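Skidska cell: March progress report
For Comfort Arthur, from Wellington Lins

Hi Comfort,

Good month overall, and I'll start with the cell since that's where most of your money went. Both arms are bolted back on their rails after the base swap, and I rerouted the cables along the rails so they don't snag when the elbows come over. I also squared up the aluminum frame around the butcher block — it had drifted a little, and the right arm was reaching the dish rack at a slightly different angle every week. Very annoying to chase!

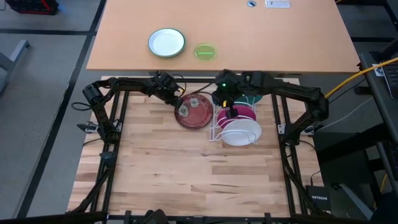 Both arms over the board, right gripper at the dish rack.

We logged 1,206 pick-and-place runs in March against the 3,000 we promised for the whole phase. I'd hoped for more, but we lost 8 working days waiting on the replacement bases from Flivilis.

Gripper fingers

I've been looking at these a lot. The edges are scuffed and there are lighter worn patches on the inner face, so I'm starting a simple wear log: wipe the fingers down every Thursday, check the screws, write down anything new.

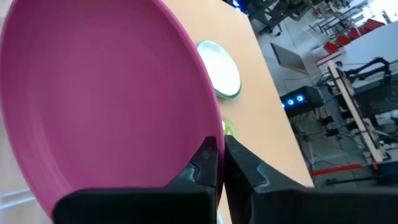
A spare set from Dotness is on order and should cover us into the summer. I've also dropped the closing force a bit for bowls and left it alone for plates, which are thinner and need a firmer hold. The wrist cameras got recalibrated too (roughly 21 minutes an arm, once I'd found the right cable).

Fast moves near the rack still blur the wrist view, so I want to slow the approach there and compare.
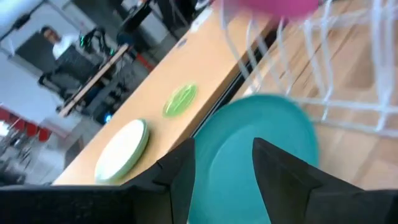
What's next

Fit the Dotness fingers, rerun the rack tests at the slower speed, and write up the cable routing so the Lūse team can copy it. I don't need extra money for any of this. I would like your okay to move the leftover travel budget into spare parts — can you let me know before I place the next order?

Wellington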